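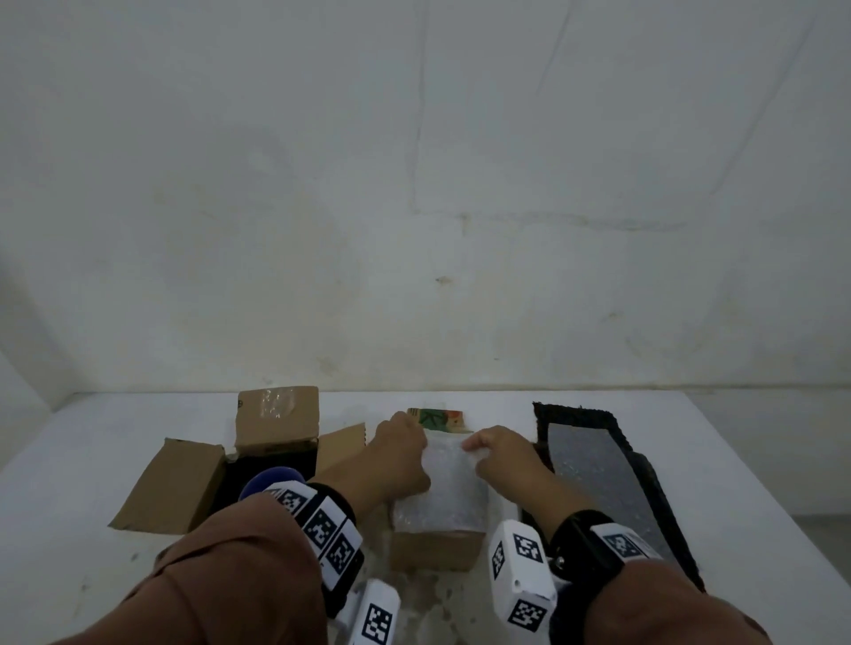
4.2 Inner wrap and liner bag: what the packing guidance leaves out

Most of the hand-packing guidance we reviewed treats the inner wrap as a solved problem. The Winari handbook gives it one paragraph and the Kurnau supplement gives it a line and a half, both to the effect that fragile goods should be "adequately cushioned" before they go into the outer carton. We are not persuaded that either author had watched many people do it. Bubble wrap over a small carton is a two-handed job, and the hands have to do different things: one holds the sheet down while the other turns the edge. Where the sheet is cut too short, the packer runs out of overlap on the last side and has to start again, or more commonly doesn't bother.

Our parcel log covers 2682 parcels packed at two depots between July and the end of the trial, of which 523 came back with a usable condition report. That return rate is poor, and readers should weigh the damage figures accordingly. Ogundipe's often repeated claim that a second layer of wrap halves corner damage is not supported by our returns, but neither is it refuted. The parcels that got a second layer were, as far as we can tell, the ones the packers were already worried about, and no amount of regression will fully take that out.

The liner bag is a separate matter. Several retailers now ask for a fabric bag inside the carton, with the goods placed in the bag and the neck gathered at the top before the flaps are closed (Figure 3). The stated reasons are dust, moisture and a tidier unboxing. The first may hold for a well-closed bag. The second depends entirely on the fabric, and the suppliers' sheets we were sent do not say what was tested or how.

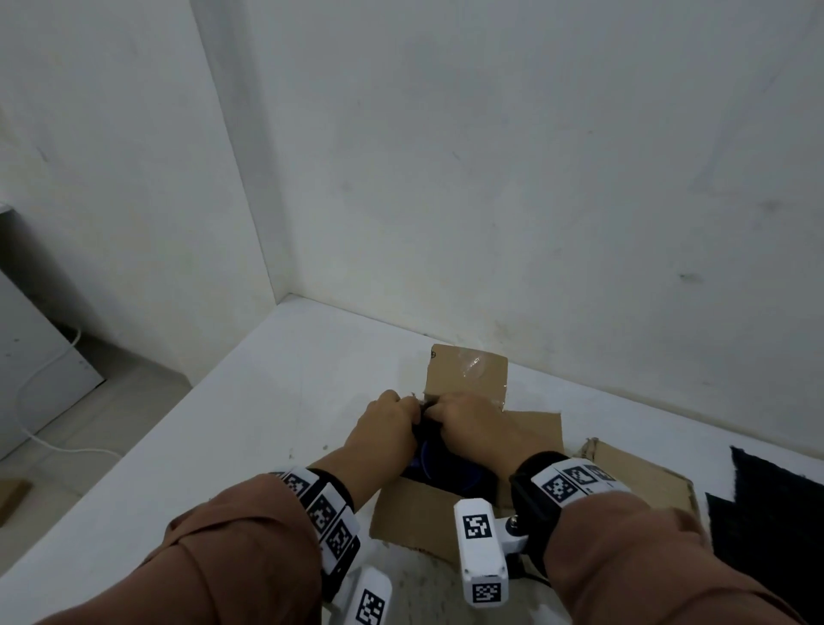 Figure 3. Gathering the top of a dark fabric bag inside an open corrugated carton, with a rounded blue item in the bag.

What the bag does change is the order of work. The carton has to be open on all sides before the bag can be reached properly, and both hands are busy at the neck until it is closed, so anything else meant for the same carton has to wait on the bench. Packers at the Ravimell depot told us this was a nuisance at busy times. Their supervisor, Leif Sveinbjörnsson, disagreed and thought the pause made people check the contents. We have no measurement that would settle it - the timing sheets record whole parcels only - and we would be wary of anybody who claims to have one.

Reused cartons complicate things further. Of the 900 cartons inspected before packing, 171 had at least one torn or frayed flap, usually where old tape had been pulled off in a hurry. The handbook says to discard them. In practice they were taped and sent, and our condition reports do not distinguish them from new stock, an omission we regret and have corrected in the revised form (Appendix B).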